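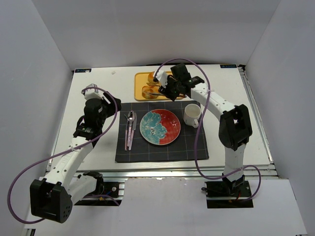
I have come to believe, after a good many trips and more than my share of sore feet, that most of us leave a small town a day too soon. My friend Erlinda Mercado and I gave Flerisstead three nights last July, and people kept asking us (kindly, I should say) what on earth we were going to do with the third one.
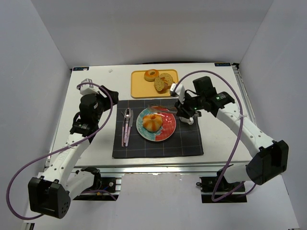 Well, we did very little, and I'd do it again tomorrow! The first day in a new place always goes to finding the bus stop and fretting over the room key. The second goes to the sights, and you feel you ought to see them all, so you hurry. By the third morning we knew which side of the river got the sun, and the woman at the bakery had started asking Erlinda about her knee.
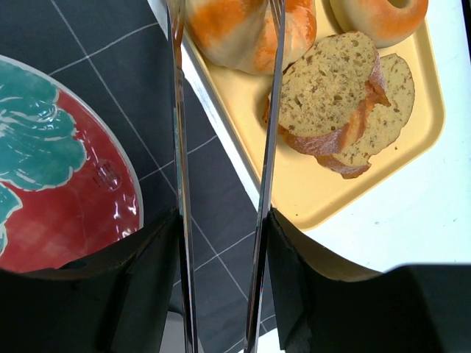
I know not everyone has the time or the money. Our extra night cost $48 between us, breakfast included, and I skipped a side trip to Brikmont to pay for it. Perhaps Brikmont is lovely. I'm told it has a castle, and 37 steps up to the gate, which my own knees were happy to leave for
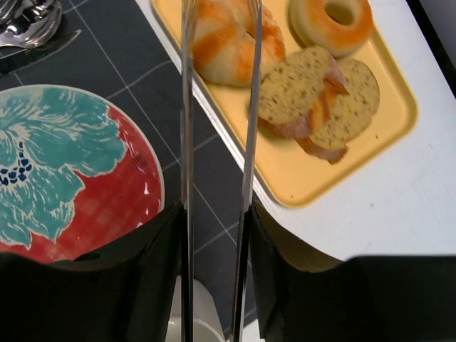 Vol. 6, No. 3

somebody younger. But I would still rather know one town a little than wave at two through a bus window, and if you can possibly spare the night, I hope you'll stay.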